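Courts that hear cases through an interpreter depend on a record that most of the people in the room cannot check. The witness speaks, the interpreter renders, and the transcript keeps the rendering. If the two differ, the difference disappears unless someone present knows both languages and is prepared to interrupt.

The district court at Rustlow has spent the past year trying to measure how often that happens. Its criminal list includes a steady number of hearings in which the defendant, the complainant or a witness gives evidence in Portuguese, and a smaller number in Turkish. Until last July the audio of such hearings was kept for 60 days and then wiped. It is now kept until the time for appeal has run out, and a sample is sent to a second interpreter who had no part in the case.

The first sample covered 115 hearings. Of these, 85 were found to contain no error that a reviewer would have raised in court. Most of the remainder had faults of register or completeness: a hesitation left out, a vague answer made firmer, a swear word softened. In 17 hearings the reviewer marked at least one passage as material, meaning that a lawyer working from the original words might have asked a different next question.

Materiality was judged on the transcript alone. Reviewers were not told the verdict, and the court has not said whether any of the 17 has led to an appeal. Defence lawyers have asked for the case numbers. The request was refused at first and is being considered again, with the names of witnesses removed.

The commonest material fault concerned time. A witness to an assault was recorded as saying that the accused "was shouting" when the door opened. The Portuguese form she used was closer to "had been shouting", which put the noise before the door and not with it. The second commonest concerned who did what. Portuguese often drops the subject of a verb, and an interpreter working at speed has to supply "he", "she" or "they" from context. Where three people were in a flat and only one is on trial, the choice matters.

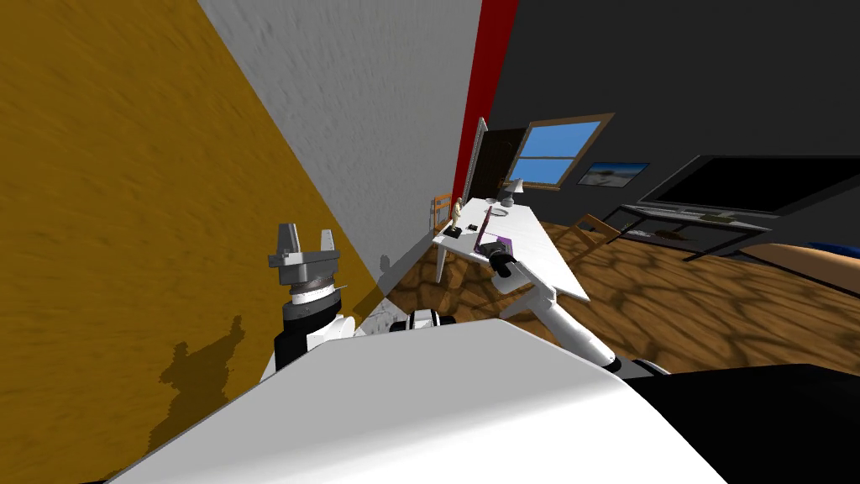
Heloísa Pacheco puts the rate of supplied pronouns higher than the review does, and says that a reviewer who has read the charge sheet will make the same guess as the interpreter did. She would have the second listener work without any case papers at all. Under the present method the reviewer receives the charge, the list of witnesses and the audio, on the ground that names and street names are hard to follow without them.

The point has some support in the figures. A small group of recordings was reviewed twice, once with papers and once without. The reviewers without papers marked more passages as unclear and fewer as wrong. They also took almost twice as long, and the budget for the work is fixed by the hour.

Police interviews are outside the review altogether. In Rustlow these are interpreted by telephone through Somari, which holds the contract for the whole county, and the recordings belong to the police. The court sees a written summary in English, agreed by both sides before trial. If the telephone interpreter has supplied a wrong pronoun at two in the morning, the summary carries it into the trial bundle, and the witness may later be accused of changing her account.

That is what was argued in the Akbulut appeal, heard in the spring. The defence obtained the interview recording and had it transcribed in Turkish and then translated, line by line. The translation differed from the agreed summary in four places. The appeal court held that three made no difference. On the fourth, it found that the jury should have been told of the disagreement, and ordered a retrial - the first in the district on this ground.
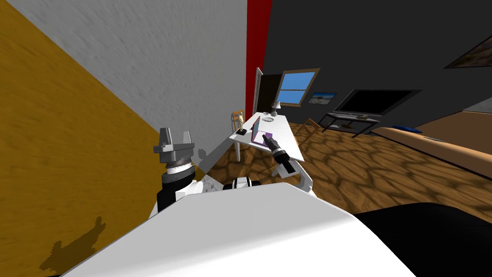

## What the new rules require

From the autumn, any agreed summary of an interpreted interview must state the language used, the interpreter's grade and whether the interpreter was in the room. Either side may ask for the full recording without giving grounds. Where a passage is disputed, the original words are to be set out in the transcript next to the English.

Odair Brandão, who trains court interpreters at Pradano, expects the last of these to cause the most work. Few court typists can take down Portuguese, and none in the district can take down Turkish. The passages will have to be sent out, and a trial may stand still for a morning while they are.

The rules say nothing about cost. Legal aid will pay for the translation of a disputed passage if the judge certifies it as necessary, but the lawyer must normally know what the passage says before the judge can be persuaded to certify it. A fixed sum for a first listen was proposed in the consultation and left out of the final text. It may be raised again when the second sample is published.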